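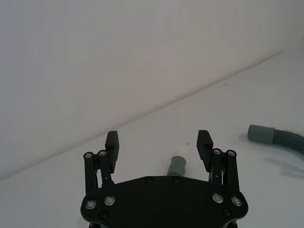
A reader of last month's column wrote that free samples are the only kind of advertising she doesn't resent, and that I should stop being sour about them. She had stood in line for a cup of Sollum drinking chocolate outside a train station, got it in under ten minutes, and walked to work in a better mood than she had left home in. She asked what harm was done.

Not much, I would say. I like free chocolate too. My complaint is with what surrounds the cup.

Food and drink companies used to give away samples so that people would taste them. If you liked the soup, you bought the soup. Now the sample comes with a vehicle, a costume, a hashtag and a survey. The survey is the part that bothers me most. A company asks 500 people whether winter makes them happy, finds that a good number say yes, and sends the result to newspapers as if something had been learned. The newspapers print it. I have worked at one that did.

The questions are written to get the answer. Zosto, which makes instant oatmeal, put out a release on January 24, 2018, saying that 48 percent of adults feel "more like themselves" after a hot breakfast. I read the questionnaire. There were six questions, and the one behind the headline offered three answers, all of them some version of yes. A person who felt the same before and after had no box to check.

I don't think anyone is injured by this. But it takes up room. A local paper with two reporters has space for only so many short items, and the oatmeal figure fills one that could have gone to a school board vote or a closed road. It also teaches readers to shrug at percentages, and that habit carries over to the numbers that matter.

Some companies manage without it. Dutow sells tea, and last April it parked a plain van near the library here and poured tea for three afternoons. There was a price list taped to the window. The sign said "Try it." I tried it, found it a little weak, and bought the stronger one. I still buy it.

My correspondent will say that a painted van is more fun than a plain one, and she is right. Paint the van. Play music out of it. Give children the small cups with extra cream. I would only ask the company to leave out the research, and editors to delete it when it arrives anyway. If the drink is good, people in the line will find that out when they taste it.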